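Pludasdale Board > Heavy Music > New Releases and News

Topic: Kariuki dropping the screaming on the new one, thoughts?

lowtunedlarry
Posted December 29, 2021

So I finally sat down with the new Kariuki record start to finish, headphones on, phone in the other room, and I need to talk to somebody because my wife is done hearing me go on. There is screaming on exactly two songs. TWO. This is the band that made me lose my voice in a parking lot when I was nineteen. I'm not mad, I don't think? I played it again right after. But I kept waiting for the big drop in the second half and it never showed up, and the closer is basically a piano and a guy sounding tired.

Where is everybody else on this one?

mosh_dad_ohio
I like it a lot more than you do. They've been hinting at this for years, go back and listen to the last three songs on Pernmont, it's all over there. The guy's throat has to be shot by now anyway. Nobody can do that every night into their late thirties and still order a coffee in the morning.

breakdown_betty
Disagree with Dad here. Pernmont had quiet songs but it had teeth. This has nice guitar tones and a lot of reverb. I bought the vinyl in September on preorder without hearing a note, so I've got a right to be grumpy. Number 338 of the first pressing, if anybody wants to trade me for literally any Jamon record.

lowtunedlarry
Betty you are not getting a Jamon record for that lol

breakdown_betty
I'd take the split 7 inch. I'd take a shirt.

pitchshifter88
Can we talk about the drums, though? Whoever mixed this buried the kick. I drove home with it on and thought my speaker had gone. Put on the old EP right after and nope, speaker's fine. You could have kept every single song the way it is, clean vocals and all, turned the drums up, and half this board would be calling it their best.

mosh_dad_ohio
That I'll give you. Track four should hit so much harder than it does.

quietloudquiet
Long time reader, I post maybe once a year. I grew up in a house where I had to hide their first CD inside a hymn collection case, and I went through my own stuff later about what I believed and what I didn't. The lyrics on this one got me in a way the heavy ones never did, maybe because I could make them out on the first listen. "I set the table for a ghost" had me sitting in the driveway for a while. So I'm on the side of the new one. I still want to hear the old songs live.

breakdown_betty
OK that's a good post and now I feel bad about the shirt joke. I'll give it another spin tonight. Still think side B drags.

lowtunedlarry
Same, I hadn't really read the lyrics. Going to do that with the booklet this time. (Is there a booklet? Mine came with a folded poster and a sticker.)

pitchshifter88
Lyrics are on the inner sleeve, gray on black, good luck with that.

gutterchoir
I'm going to be the jerk. Bands that go soft always get called mature, and bands that stay heavy always get called stuck. Jamon put out a flat-out brutal album this year, same length, same kind of subject matter, and the thread for it has what, one page? This one's going to have ten by the weekend. If a newer band with no name had put out this exact Kariuki record, none of us would have finished it.

mosh_dad_ohio
I finished the Jamon album! Twice! It's great, I just don't have anything to say about it other than it's great. There's more to argue about when a band does something weird.

gutterchoir
Fair, but go say it's great in the other thread then. They could use it.

mosh_dad_ohio
Done. Bumped it.

lowtunedlarry
Anybody catch a show yet? I saw the Pernmont tour and the whole room was moving by the second song. I can't picture what people do with their arms during the piano one.

pitchshifter88
I went to the hometown one. Small room, 156 tickets, and I got in only because a buddy got sick and gave me his. They opened with four new songs in a row, which was brave. People were polite. Then they played the old closer and I got kicked in the ear. Best night I've had in two years. They did scream more live than on the record, for what it's worth, even on a couple of the new ones.

quietloudquiet
Jealous. Did they play anything off the EP?

pitchshifter88
Just the one, and only the second half of it, tagged onto the end of another song. Merch line was brutal so I skipped it.

breakdown_betty
Update after a second full listen, with the sleeve under a lamp. Side A is better than I gave it credit for. Track two has grown on me a bunch. Side B still drags, sorry, you could cut two songs and I wouldn't miss them. And I'm keeping the record, so trade offer is off the table.

gutterchoir
One page from now she'll have the tattoo.

breakdown_betty
Watch it.

lowtunedlarry
Ha. OK I'm the same place I started, pretty much. Like it, miss the noise. I'm going to do a ranking of all the albums next week in a new thread so we can fight properly, start getting your lists together. And I swear if anybody puts the EP last I'm closing my account.
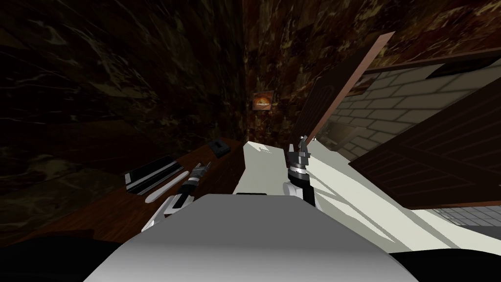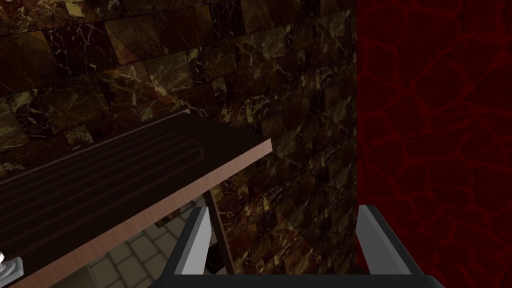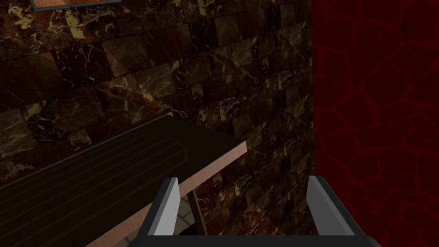
Dark marble, three renders

pitchshifter88
EP first, Pernmont second, new one fourth. Not telling you what's third until the thread's up.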